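Does a Serving Tray Save Any Work?
Kedir Tamiru and Sosina Alemayehu
Term project report, revised Sep 29, 2020

Our assigned claim came from a Cluvby leaflet: put the dishes on a tray and clearing a table becomes "effortless." We doubted it from the start. A tray is one more thing to wipe, store and carry, and the leaflet gives no test behind the word.

We kept the setting plain. A place setting meant a plate, a bowl and a spoon, and the tray was a large beige one with rounded corners and a low rim. The budget was $300, and most of it went unspent. 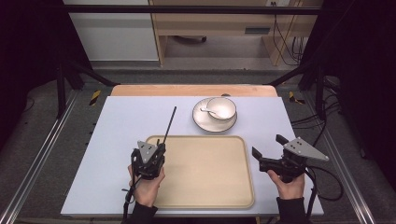

The first problem is what to count as work. If only trips to the sink count, the tray wins with a family of four and gains nothing for one person eating soup. If loading counts too, the lead shrinks. Huw Phillips, who read our draft in February, thought we were being unfair to the tray. We still think the leaflet was unfair to the reader.

A low rim also does little for a bowl that starts to slide, and a spoon left in the bowl sticks out where a sleeve can catch it. We would lay it flat.

Our trials were too few to settle much. We would not repeat the word "effortless" on the strength of them, and we would not buy a tray for one bowl.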